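Refund for a vacation rental canceled by the owner, who says I have to take a voucher

Posted by Valdemar Vestergaard
2026-09-23
17 comments

I booked a cottage in Loltancombe for a week in November through a booking site called Kilter. I paid a deposit of $200 in the spring and the balance wasn't due yet. Last week the owner, who rents under the name Bjarnason Cottages, emailed me to say the place won't be available because they're replacing the roof. Fine, roofs need replacing. But the email says my deposit has been "converted to a credit" that I can use on any of their other properties next year. I don't want to go next year. We were going for my sister-in-law's wedding, and the date isn't moving.

I wrote back and asked for the money. The reply said the deposit is non-refundable under the terms I agreed to. I looked at the terms and they do say non-refundable, but the section is titled "Cancellation by Guest." There's nothing I can find on what happens when they cancel. Kilter's help page says to contact the owner first, which I did.

I paid by credit card. Do I have to take the credit? And does it matter that the other place I found costs $170 more for the same week?

Shares: 2

Nulterora

You don't have to take it. A non-refundable deposit protects the owner if you back out. It doesn't usually let them keep your money when they're the one who can't provide the house. If the only language they have is under "Cancellation by Guest," then it covers cancellation by the guest and nothing else.

What I would do, in this order:

Reply to the owner in writing one more time. Keep it short. Say they canceled the booking, you decline the credit, and you want the $200 returned to the original card by a certain date. Give them a week or so. Don't argue about the roof and don't mention the wedding, it only gives them something else to answer.

Send the same message through Kilter's own message system, even if you've been using email. Booking sites often go by what's in their own records, and if it's only in your inbox they may say they can't see it. Attach the owner's cancellation email.

If the date passes, call the number on the back of your card and tell them you want to dispute a charge for services not provided. They'll ask for the booking confirmation, the cancellation email, and proof that you asked for a refund. Ask them what the deadline is for filing. You paid in the spring, so don't sit on it. The time limit may run from the date you were supposed to stay, but it depends on the card, and you want to hear it from them.

Before any of that, save copies of everything. Take screenshots of the listing and the terms page today. Listings get edited, and sometimes they disappear once the owner blocks off the dates.

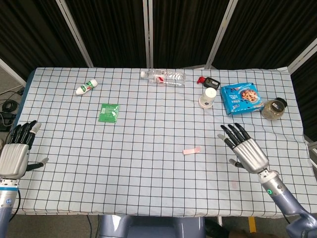

One more thing on the credit. Don't click anything in the email that says "accept" or "redeem," even to see how it works. If you use it or accept it, the card company may decide you agreed to a substitute and close the dispute.

As for the $170, that's a separate claim and a harder one. A card dispute generally only covers what you paid. You can ask the owner for it, and you could take it to small claims, but for that amount I'd probably let it go once the deposit comes back.

14 people found this helpful

Þröstur Vídalín

Just call the bank. I had the same thing with a cabin and they gave me the money back, took a few weeks. Never got an answer from the owner at all.

3 comments

Valdemar Vestergaard

Thanks both. I took the screenshots and sent the message on Kilter this morning. The cottage is still showing on the site but every date through the end of the year is grayed out. I'll call the card company on Friday to ask about the deadline whether or not I've heard back.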